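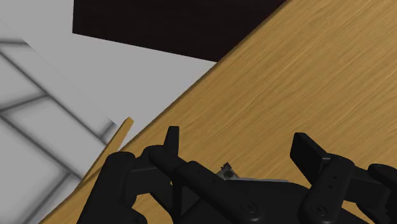

Beril reckoned it would be folding my pillowcases by June, and she said so with her mouth full, so I had to ask her to say it again.

"Pillowcases," she said. "Then the washing-up."

"It hasn't got as far as a spoon," I said. I'd been at Prunen since nine, watching two black fingers hang over a wooden table on my screen, and I was feeling a bit protective of them (silly, I know!). Try number 154 was still to come.

"My gran could clear a table with a baby on her hip."

"Your gran had years of practice."

"So how long does this one need?"

I ate one of her chips and thought about it. Kilian says twelve months, but Kilian says that about everything, even his kitchen.

"Do your own pillowcases for now," I said, and went back up to press start.

Home Stories Authors Submit Search
© Skyrme Stories | Contact | Back to top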